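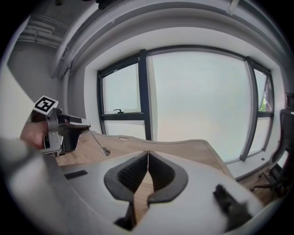
By the Olwood Letter editor | Food & Neighbors | 4 min read

I got to the Corkero at 2 in the afternoon, which I'd been told was the dead hour, and there was still a line for soup. The owner waved me behind the counter anyway and handed me a bowl before I'd found my pen. (Leek and potato, lots of pepper. I had seconds.)

She opened the place in 2000 with 12 chairs and a stove she bought from a school in Kandorthorpe. "The stove was awful," she told me. "One burner did all the work and the others just kept it company. I cooked on it for six years!"

I asked why soup, and she laughed at me. "I can't bake. My sister bakes. I tried pie the first August and people were very polite about it – too polite."

She makes two soups a day and doesn't write down recipes, so I tried to get at least one out of her. The trick with the leek, she says, is to cook it slower than you can stand. "Put the lid on, go do something else. If it smells brown you've lost it, start over." And the potatoes? "Old ones. New potatoes turn to glue, I don't care what anybody's cookbook says."

We got onto the rent, which went up again this spring, and she got quieter. She looked at a bigger spot over in Lie, with parking and everything, and turned it down after one visit. "I'd have to hire people and be somebody's boss all day. I want to stand at the pot and hear who's had a baby."

So she's staying put, and the bowl is going up to eight dollars, which she's been dreading telling everyone – consider yourselves told. She's also adding 20 minutes at the end of the day for folks coming off the late bus, with whatever's left in the pot.

I asked what she eats when she gets home. "Toast," she said, and went to stir the barley.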